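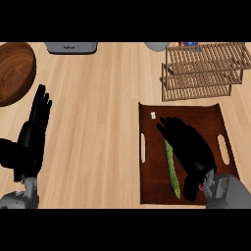 4. Two-arm cells in the canteen kitchen

Course handout, Plituvier module, January intake

The Clulier kitchen serves 200 covers a day. Planning for its two-arm cell begins in simulation, with items such as a cucumber on a serving tray, a bowl and a slatted dish rack.

What changes for staff:
– Handling. Picking and placing passes to the cell; staff load trays and clear faults.
– Pace. The cell sets the rhythm of the line. Breaks must be written into the shift plan.
– Skill. Each assistant needs 30 hours of training before working alone at the cell.
– Grading. Soft or misshapen produce is still judged by a person.

Reading: Cuko case notes, pp. 86–109. Note which tasks were dropped from the job descriptions and which were added.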